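About Us

Hi, I'm Angharad Prothero, and Justgate is my tool lending library and repair shop in Vondcombe. If you've walked past the old Mathias feed store and seen a green door propped open with a paint can, you've already found us. Come in! The bell doesn't work.

I started Justgate after I moved into my first house and had to buy a hammer to hang one picture. It seemed silly. My neighbors all had hammers, I just didn't know my neighbors yet. So I put 40 tools on a shelf in my garage, wrote my phone number on the wall and let people borrow them. We now have 1000 things on the books, and the garage has gone back to holding a car (mostly).

The thing we lend more than anything else is the small home kit. People ask for it when they're moving, or when a kid goes off to college, or when a drawer falls apart the night before company comes. It's a black plastic case that opens flat, with a spot for the tools, and I'm very fond of it.

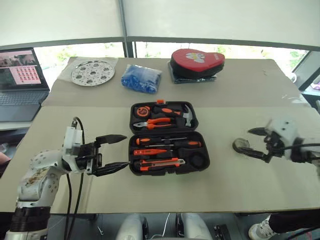

Photo: Emlyn Jarman / Justgate

You get a tape measure, a claw hammer and pliers up in the lid, then two screwdrivers and a utility knife down in the base. The orange and black makes them easy to spot when you've left them on a lawn. We go through the kits on cardboard to save the tabletop, and bags of small bits and pieces tend to gather at the far end of the table while we do it. Emlyn Jarman runs the bench and he'd like me to mention that the knife goes back in with the blade in, please.

Borrowing is simple. Membership is by the year, you can keep a kit for up to two weeks, and if you need longer just call. I've never charged a late fee and I'd hate to begin with yours. Sanders, the big ladder and anything with an Orkar tag on it have to be reserved, and those do go fast in March when the whole town decides to redo its porches at once.

We also teach. Our beginner class is called First Screws (Emlyn hates the name) and it starts with holding the thing properly. I like a screwdriver with some grip to it, that black rubbery kind, and a rounded end that sits nicely in your palm when you have to lean on it.

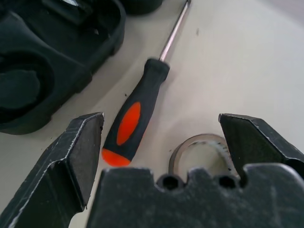

Justgate News, Issue 100, page 4

After that it's pilot holes, stripped heads and how to put up a shelf that stays up. We have 280 members now, and quite a few of them came in for the class first. No tools needed, but wear closed shoes.

If you have tools you don't use, bring them by. We'll take rust, we'll take missing handles, we can't take gas cans.

Comments

Dilys: Do you still sharpen mower blades? The sign is gone.

Angharad: We do! The sign blew down. Take the blade off first if you can.

M. Tolley: Borrowed the home kit for my daughter's move and she wants to keep it. Do you sell them?

Angharad: Sorry, lending only. She's welcome to join though.

porchguy: is the big ladder free the second week of next month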